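Grollach Home Forum > Bedrooms and Laundry > Keeping a green bedspread from fading, and what to put over it

plainhem
Posts: 550
Posted 16th January

I have a bright green bedspread, checkered, with lighter green squares and small pale flowers. I like it and I want it to last. The window is on that side of the room and the last one I had went dull down one half in two summers.

What I do now is throw a white sheet over it in the morning and pull it off at night. My question is whether a plain sheet does anything against the sun, or if I need something heavier. Second question is washing. The tag on the bedspread wore off so I am guessing at cold and gentle.

I should say I am not a neat bed maker. The white one gets pulled across at an angle and stays that way, and other things end up on the bed with it, mostly striped things because half of what we own is gray and white stripes.

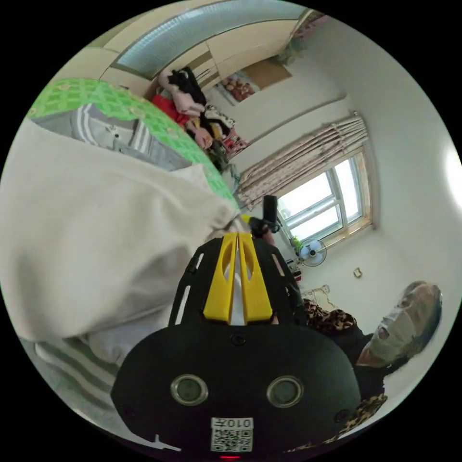

The mattress is a full and the bedspread is a little big for it, so it hangs down far enough on the window side to catch the afternoon light even when the top is covered. I could tuck it but then it creases. I have thought about turning it end for end every month so it fades evenly. Does anyone do that?

dorrit_k
Posts: 2,000

Yes, I turn mine. First of the month, same time I flip the pillows and wipe down the headboard. It still fades but you don't get the line down the middle.

A plain sheet helps some. Hold it up to the window. If you can see the shape of your hand through it, so can the sun. Fold it double and it gets a lot better. I used a flat sheet folded in half for years before I got a proper cover.

Cold and gentle is fine. Inside out if it has an inside.

marl22
Posts: 40

I don't understand the point of owning a nice bedspread and keeping it under a sheet all day. You only see it when you take the sheet off to go to sleep and then the light is out. Just use it and buy another when it goes.

plainhem
Posts: 550

Fair, but I can't find this one again. I got it at the Skisico store when they were closing and the pattern is gone. I do take the sheet off when people come over.

marl22
Posts: 40

Then close the curtains.

plainhem
Posts: 550

I have a plant in that window.

overlock
Posts: 312

Move the plant before you give up daylight in the room. Or get the stick-on film for the glass. We put the Molefe film on our south window in September and the rug in there has held its color so far, though it is winter and that isn't much of a test. Plants didn't seem to mind it. It was a pain to put on. Use more soapy water than the directions tell you and have a second person hold the top corners.

On the washing, what is the bedspread made of? If it is quilted cotton then cold and gentle, yes. If there is polyester batting in it, keep it out of a hot dryer or it will go lumpy. I ruined one that way.

dorrit_k
Posts: 2,000

Good point about the batting. You can pinch it. Batting slides a little between the two layers.

Also check the green for bleeding before you wash it with anything white. Wet a corner, press a white washcloth on it for a few minutes. If the cloth picks up color, wash it alone. Same goes for leaving a damp white sheet lying on top of it. I had a teal blanket mark a sheet that way and it never came out.

plainhem
Posts: 550

I will do the washcloth test tonight. I don't know about the batting, it isn't very thick.

What about the striped stuff? I have been washing the gray and white with the whites and the white stripes are getting dingy.

overlock
Posts: 312

Wash it with the lights, not the whites. Gray dye isn't strong but there is enough of it to cloud the white part over time. Warm, half a cup of washing soda, don't pack the drum.

tubfiller
Posts: 87

Disagree on the washing soda. With soft water it leaves things stiff. Find out what your water is first. I use Imach powder, less than the scoop says, and an extra rinse. Dingy is usually too much soap and not enough rinse. Run a load of the striped things with no soap at all and see if the water gets sudsy. If it does, that's your answer.

overlock
Posts: 312

We have hard water so I can only speak to that. The no-soap load is a good idea either way.

marl22
Posts: 40

Still think you should use the bedspread.

plainhem
Posts: 550

Update. Washcloth came away with a faint green on it. Not a lot but you can see it next to a clean one. So it gets washed alone from now on, and the sheet only goes on when it is fully dry. Pinched the bedspread in a few places and nothing slides, so I think no batting.

Ran the striped things with no soap and there were suds in the first rinse and the second. I have been using a full scoop for years. Going to try half.

Sheet is now folded double and I turned the bedspread end for end this morning. I will look at the window film when it warms up.

dorrit_k
Posts: 2,000

A little green on the first test is normal. Do it again after the next wash and it may come up clean. Hang it to dry in the shade if you can, with the back side out.

tubfiller
Posts: 87

Half a scoop is still a lot for a small load. Try a quarter and go up if things don't smell clean.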